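Gautam 통 정리 기록 데이터 카드

버전 메모: 3월 갱신. 분류 규칙 4항 수정, 나머지는 이전과 동일.

개요
Gautam은 작업장 잡동사니 통에 섞여 들어가는 소형 물품의 사진과 기록을 모은 자료다. 줄자, 금속 브래킷, 블록, 반투명 플라스틱 부품처럼 크기와 재질이 제각각인 물건이 한 통에 담긴 상태를 다룬다. 기록 수는 2,358건이며 분류 항목은 12개다.

관리
자료 정리: Bimla Kaushik
분류 규칙: Mogens Brøndum
문의 접수: Leif Granström

파일 구성
records.csv 기록 본문. 한 줄이 물품 하나에 해당한다.
classes.txt 분류 항목 이름과 번호.
notes/ 판정이 갈린 물품에 대한 메모.
photos/ 통 단위 사진.

필드
item_id 물품 번호
class 분류 항목
material 주재질(금속, 플라스틱, 혼합, 미상)
color 주된 색. 두 가지까지 적는다.
overlap 다른 물체에 가려진 정도. 0은 가려지지 않음, 4는 거의 보이지 않음.
place 통 안의 위치(벽, 모서리, 바닥)

분류 규칙
1. 용도를 알 수 없는 물품은 형태로 분류한다.
2. 줄자는 측정 도구에 넣는다. 몸체 색은 분류에 영향을 주지 않는다.
3. 통의 긁힘, 얼룩, 닳은 자국은 물품으로 기록하지 않는다.
4. 반투명 물품은 바닥에 비친 색을 제외하고 본체 색만 적는다.
5. 모서리에 붙은 물품의 place 값은 벽이 아니라 모서리로 적는다.

기록 보기
노란 직사각형 블록: 모서리, 단색.
줄자: 주황과 짙은 회색 두 가지 색을 모두 적는다.
은색 브래킷: 금속, 바닥.
붉은 주황색 반투명 물품: 플라스틱, 일부 가려짐. 용도 미상이므로 1항을 따른다.

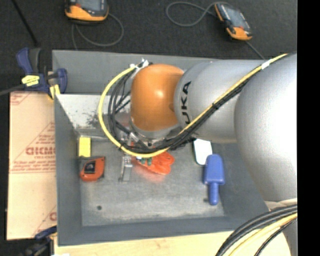 색을 두 가지 적을 때 순서는 어떻게 정하는가?
면적이 넓은 색을 먼저 쓰고 쉼표로 구분한다. 면적이 비슷하면 classes.txt 끝에 있는 색 이름 목록의 순서를 따른다.

알려진 문제
- 초기 기록 6건은 material 값이 비어 있다.
- 가늘고 긴 금속 물품은 브래킷과 판재 사이에서 판정이 갈리는 경우가 있다. notes/ 참조.
- 색 이름은 조명에 따라 주황과 빨강이 섞여 적힌 곳이 있다. 다음 갱신 때 통일할 예정이다.

변경 요청은 물품 번호와 필드 이름을 함께 적어 보낸다.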